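Gedamora Automation Forum
Cell Maintenance and Commissioning
Thread: Pusher cell, pieces collecting along the tray lip. Tool setup or tray setup?

flasance_cell
Posted 9:40 am

Good morning. I am responsible for the upkeep of the tabletop pusher cell at our Flasance site and would appreciate the advice of members who maintain comparable equipment. The cell consists of one arm with a T-shaped pusher, a working board, two black rails along the upper edge of the board, and a shallow grey tray behind the opening between the rails. The workpieces are small red cylinders. The task is to clear pieces from the tray through the opening and onto the board.

The tool was refitted in August following replacement of the holder. The present setup sheet specifies a crossbar clearance of 2 mm above the board, a stroke speed of 29 mm per second on the return, and inspection of the holder every 149 cycles.
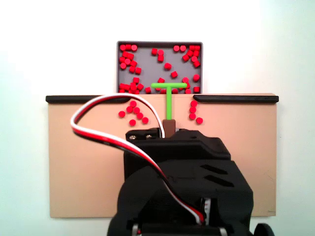
My concern is the tray lip. Pieces gather there during the return stroke, and those in the two far corners are seldom disturbed at all. I have checked the crossbar for square against the rails and found it within tolerance. I have not yet altered the clearance, as the arm is shared with a second program and the tool offset is common to both.

I would also welcome comment on cable dressing. Our ribbon is left with a generous loop so that the arm may reach the back of the tray without strain, but I am aware that practice varies.

begovic_fixtures
Posted 10:15 am

Thank you for a clear account. In my view the clearance should be examined first. A short cylinder will ride under a bar that is set too high and will then be released wherever the surface changes, in this case at the junction of tray and board. We use the Begović shim set for this purpose and set the bar with the tool at full reach. Setting it near the arm base and assuming the same figure at the far end of travel is a common error, particularly once the shoulder joint has seen some wear.

As to the ribbon, I would shorten the loop. A cable that can rest on the working surface will sooner or later be drawn across the parts.

plillia_tech
Posted 10:52 am

I must respectfully disagree with the previous reply on both points.

A shortened ribbon transfers load to the connector at every full extension. We replaced seven connectors on our cells at Plillia before restoring the longer loop and adding a light clip partway along. The clip is the correct remedy.

On the matter of clearance, I would ask the original poster where the arm is parked between strokes. Before any adjustment is made, the tool should be withdrawn to the near side of the board and the distribution of pieces recorded. Otherwise one cannot distinguish the effect of the stroke from the effect of loading.

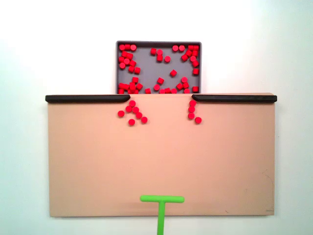
Photo: Flasance cell log, supplied by the original poster

With the bar parked at the near edge, the row of pieces at the foot of the tray can be judged properly. It extends almost from one side to the other, and the middle of the floor is comparatively open. To my eye that is consistent with a stroke that ends too early. The pieces are carried to the lip and left there. I would extend the return past the rail tips before touching the tool height.

begovic_fixtures
Posted 11:20 am

I accept the point regarding the connector and withdraw my suggestion on the ribbon. I do not accept the point on stroke length. Extending the return with the bar set high will simply leave the same row in the same position. I would also draw attention to the pieces beneath the inner tips of the two rails. If the bar is wider than necessary, pieces will be guided outward to those positions, and the program should include a separate gathering pass.

flasance_cell
Posted 1:35 pm

I am grateful to both members. The tool offset will be held as it is until the second program has been reviewed, and I shall trial the longer return in the meantime. The parking position has been confirmed at the near side of the board, with the crossbar parallel to the upper edge.

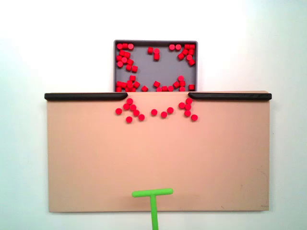
Flasance Site, Cell Maintenance Department

For reference when comparing results, I have adopted the band of pieces just inside the opening as the measure of a stroke, and the two upper corners of the tray as a separate item. The corners still hold a considerable number. I suspect that a straight pull cannot address them and that an angled entry will be required, which in turn depends on the reach available at the back rim.

plillia_tech
Posted 2:10 pm

An angled entry is sound. Please verify that the bar end clears the rim when rotated, and run the first passes at reduced speed with the tray emptied. Our rims were marked by an end that had been set without that check.

begovic_fixtures
Posted 2:25 pm

I would add only that the holder should be re-torqued before the angled passes are attempted. The side load on the stem is greater than in a straight pull, and a new holder will often settle. I remain of the opinion that the height should be measured at full reach, and would be interested in the figure if it is taken.

flasance_cell
Posted 3:05 pm

Noted. I will measure at full reach when the holder is next inspected and will post the reading in this thread.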